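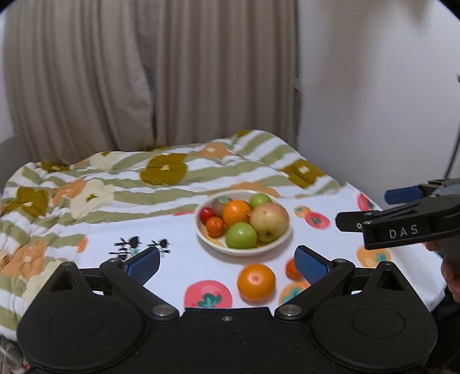 Fig. 4. Two hand-held grippers, fruit practice on the bed. Pads open, orange between them.

4.3 First grip check

Do this before you record anything. The Trinwood build notes say the fingers will line up on their own once the screws are in. I have yet to see that happen.

1. Lay a flat sheet over the quilt and set a bowl of fruit on it. Leave an orange or two outside the bowl.
2. Hold the gripper level and open the pads all the way.
3. Bring one pad to each side of the orange. Close slowly.
4. Lift a few inches, wait, put it down. Repeat 9 times.
5. Swap to the second gripper and do the same.

Note: Mattes Brandes claims a soft bed makes the test too easy. Maybe so. Run it again on a hard table and write down both results.

Note: A good run with an orange tells you little about a cherry tomato. Don't let anyone sell you on "works with all fruit" until you've tried the small ones.

Caution: If a finger wobbles at its lower joint, stop and tighten that screw by hand. Do not trust threadlocker to fix a loose fit.

Caution: Keep your free hand clear of the pivots.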